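Salles de sport : le chiffon résiste encore aux robots

Novembre 2022

Passer l'aspirateur, les machines savent faire. Tondre une pelouse aussi. Mais nettoyer une salle de musculation, avec ses haltères, ses barres et ses montants pleins de recoins ? C'est la question que s'est posée l'équipe de Rulton, et les premières réponses, présentées ce mois-ci, sont passionnantes !

Depuis le mois de mai, le petit atelier travaille avec la chaîne de salles Carkero sur un prototype à deux bras baptisé Manalo. L'objectif tient en une phrase : prendre un chiffon, essuyer un appareil, passer au suivant. Sur un banc plat, le robot s'en sort déjà très bien. Il suit la surface, garde une pression régulière et ne se lasse jamais. Les choses se corsent avec les haltères. Il faut tenir la charge d'une main, frotter de l'autre, tourner, recommencer, le tout sans laisser le tissu se coincer entre deux pièces.

Lors de la dernière série d'essais, Manalo a traité correctement 41 haltères sur 50, à raison de 6 minutes pièce. C'est lent, bien sûr, mais au printemps il n'arrivait pas à en finir un seul ! « Une personne change de prise sans y penser, elle plaque le chiffon dans un angle et sent tout de suite si ça accroche, explique Liên Đoàn, qui dirige les essais. Pour nous, chacun de ces petits gestes est un chantier. »

Pour avancer, l'équipe a rassemblé 3 000 séquences de nettoyage effectué à la main, qu'elle découpe ensuite geste par geste. Les montants des cages et le pied des appareils restent la partie la plus difficile, et celle où les progrès sont les plus attendus. Un nouveau poignet, plus souple, fourni par Dinetti, doit être monté sur le prototype cet hiver. On a hâte de voir ce qu'il donnera sur les manchons striés, ces surfaces rugueuses où le tissu s'accroche volontiers.

En attendant, dans les salles, l'essuyage se fait toujours à deux mains. 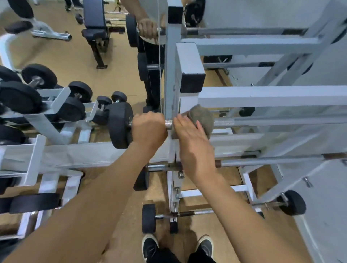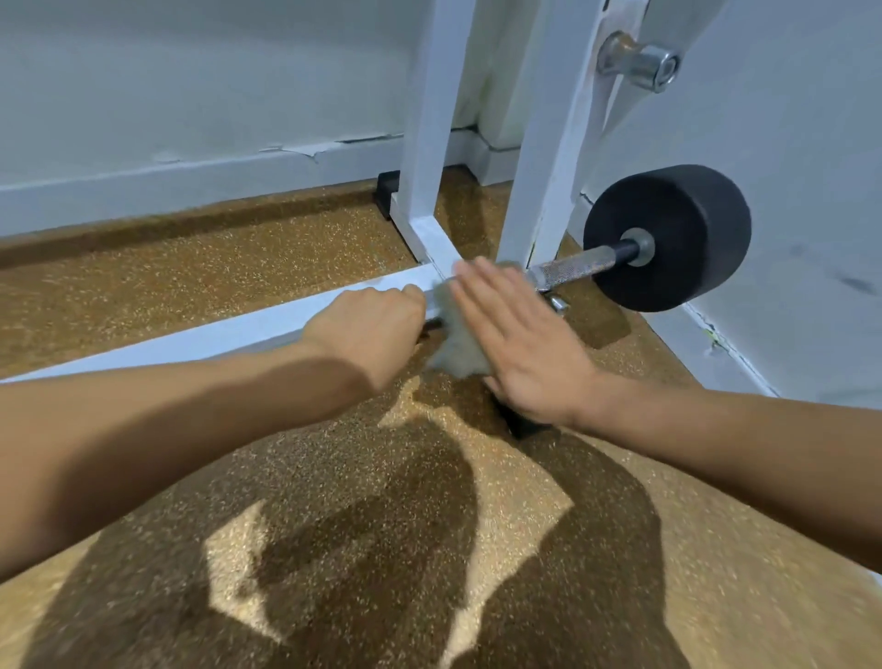
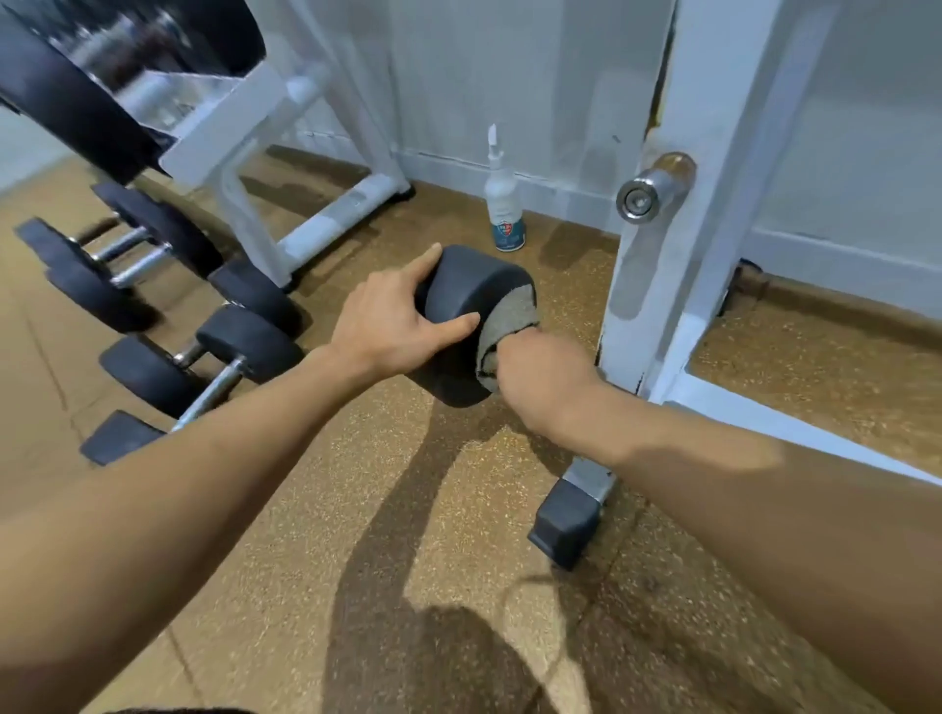
Nettoyage du matériel de musculation au chiffon gris : le râtelier à haltères, le bâti blanc d'un appareil, puis la tête d'un haltère.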